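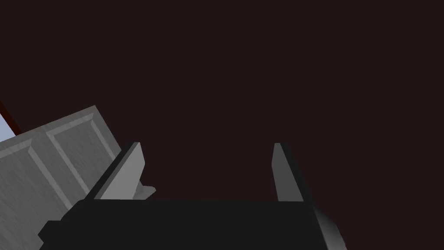

Rendered view: grey gripper fingers against dark maroon

Flarance Pocket Guide Set: spotting forced labour at work
Prantl Print & Training, Zollville
Pack of 25 guides
In stock

I wrote the first Flarance guide after years of running awareness sessions for hotels, farms and food packers, where people kept asking me for something they could take away with them. So I made it! It folds down to the size of a bank card and covers the signs to look out for: someone else holding a worker's passport, wages going into another person's account, a "debt" for travel that never gets smaller, people who seem coached in what to say.

The back panel tells you what to do next (and what to leave well alone, like confronting a boss yourself). There's a blank space for your own local contact numbers. Please fill it in before you hand them out, I do nag people about this.

What you get
25 folded guides, plain English
4 staffroom posters, A3
3 session plans for team leaders
Sleeve for storage

The Mumex edition has the same text in larger type with more pictures, and I'd go for that one if your team reads English as a second language. You can mix the two in an order of 300 or more, just put a note in the box at checkout.

I changed the wording on recruitment fees in July, so if you've still got old stock, send me a message and I'll email you the new panel to print and stick over the top.

The guides are for general awareness and don't replace proper safeguarding training. If someone is in immediate danger, ring the emergency services.

Page updated 2021-10-08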